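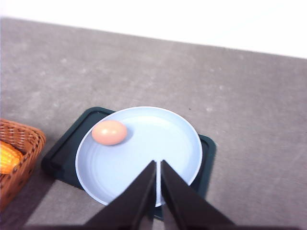 BADOVER, 24/12/2024 – The egg is the cheap part. Birsen Demirtaş buys them by the tray for the test kitchen at Kosine, a contract caterer that feeds office workers and one very particular boarding school, and in her budget they appear under "consumables," next to blue roll. The robot has a page to itself. By June the page had become a folder.

Kosine wants an arm that can plate cold breakfasts. Demirtaş, who runs purchasing, was told to find out what that would cost, and she did what anyone would do and asked for quotes. Three came back. The lowest covered an arm. The middle one covered an arm and something to put on the end of it. The highest, from an integrator called Dravau, covered both, plus a line reading "commissioning (est.)" that she has since learned to read the way sailors read the sky.

"The parentheses are where they keep the money," she says.

Her advice to other buyers starts with the fingers. A pair of flat black ones will manage a surprising amount of kitchen work, but they wear, and they get dropped in sinks. She now budgets for 18 spare sets a year. Her predecessor, Fergus Dunbar, budgeted for none, on the grounds that the arm already came with fingers.

Then there is the counter. A trial bench needs the things the kitchen really uses: the tray, the shallow plate, a wicker basket with corn in it if corn is on the menu. Dravau's demonstration had used a foam block. It went beautifully. Foam blocks do not roll, and if you squeeze one too hard you still have a foam block.

İlker Yaman, the engineer Kosine eventually hired by the day, asked for 1000 trial picks before anyone signed anything. He got 413, at which point the loan period ended and a courier arrived for the arm. Yaman wrote up what he had and recommended a second loan, this time of 30 days, with the supplier paying the freight. Dravau agreed to the days. Freight is still being discussed, in emails that grow more courteous every week.

Tarık Çınar, whose family firm Çınar leases packing machinery on the other side of town, thinks Kosine should rent. He would, of course, and he says so before you can. His arithmetic is decent, though – a lease puts repairs on somebody else's page, and a menu that changes each season is a poor match for a machine paid off over years. Demirtaş has his figures in the folder, behind a yellow tab.

The finance office would like a decision before the new menus are printed. She has asked them for a training budget first, and for a bigger sink strainer.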